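The Big Bed at the End of the Hall

I have made my own bed nearly every morning since I was six, and until this spring I would have told you I was good at it. Then I spent 2 days at Dranstead, where people think about bedding the way my uncle thinks about carburetors, and I came home and stripped every mattress in the house.

Dranstead is one long industrial hall with a polished concrete floor, the kind that makes you want to take your shoes off and slide. A handful of small outfits share it. Pleveck builds workbenches and stools. Selico does something with catalogs that I never quite followed (very nice people, terrific coffee). And then there's Ruangrit, the bedding business that Chutima Ruangrit started with 40 flat sheets and a borrowed van, and that was who I'd come to see.

I was expecting a showroom. You know the type, with the pillows karate-chopped down the middle and a tray with a fake croissant on it. Chutima laughed when I brought up the croissant. "We had one of those," she said. "It got dusty and somebody threw it out." What they have these days is a mattress that gets lived on all day long, with people working beside it, leaning on it and putting their stuff down on it. I loved it immediately.

"A sheet looks good for ten minutes on anything," Chutima told me. "I want to know what it looks like at four in the afternoon."

So we talked wrinkles! I am a wrinkle worrier. I once ironed a fitted sheet, which took most of an evening and ended in tears. Chutima has no patience for this at all. Her own sheets go from the dryer to the bed while they're warm, she runs her forearm over them once, and she's done. If a guest complains, she says, the guest can iron.

Anong Thaweesak, who picks the colors, feels the same way. She's spent years on pale in-between shades, the ones that look green next to white and beige next to green, and her theory is that they forgive everything: creases, crumbs, a dog. She's less forgiving about navy. She adores it, she sleeps under it, but she'll tell you straight out that navy shows every speck of lint from here to November, and you should wash it by itself the first few times and keep it far away from your towels. I asked if she follows her own advice. "I have some blue towels," she said, and changed the subject.

The part I'd really come for was the folding, though. Big cloths defeat me. I can do a pillowcase, I can do a T-shirt, but give me a queen-size flat sheet and I end up wearing it like a Roman senator. Xiaoyan Xiao took me on as a sort of charity case. Start with the whole thing dumped on the bed, she told me, and don't try to be tidy yet. Find one corner and lift it. Then go looking for a second corner along the hem, sliding your hand down the edge, never across the middle. If the cloth has rolled itself into a rope, which mine did every single time, don't yank. Pulling harder just makes a tighter rope. Give it some slack, shake the twist out, and only then stretch it.
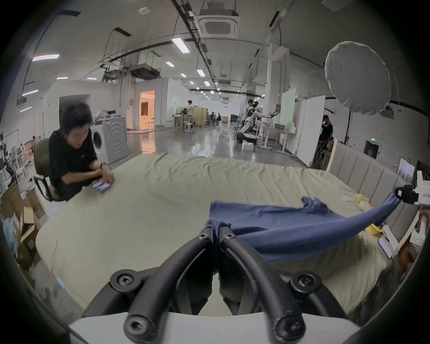 Bed as worktable: a navy cloth stretched over the pale sheets at one end of the hall.

I did it eleven times before Xiaoyan said "okay," in the voice you'd use for a child's drawing of a horse. I was thrilled anyway.

The other thing I keep thinking about is the washing machine. It stands right there by the bed with a heap of things on top, exactly like mine at home, and I can't tell you how much that cheered me up. Chutima says the top of a washer is the most honest shelf in any house. Mine currently holds three single socks, a flashlight and a birthday card I haven't mailed.

And the headboard! I've always gone for plain wood, the sort you bang your skull on while reading, but theirs is light grey and upholstered with vertical channels, and I leaned back on it for what was supposed to be a second. Jirayu Khunthong had to come and tell me lunch was ready. He also warned me that channels collect crumbs, and that a soft brush run top to bottom once a week will take care of it. I've ordered one in almost the same grey. It cost me $965, and my husband has asked me not to visit any more bedding companies for a while.

My own flat sheets are folded now, all of them, in a stack that leans a little to the left. The fitted ones are still in a ball at the back of the closet. Xiaoyan says those need a separate visit, and she's told me to bring lunch.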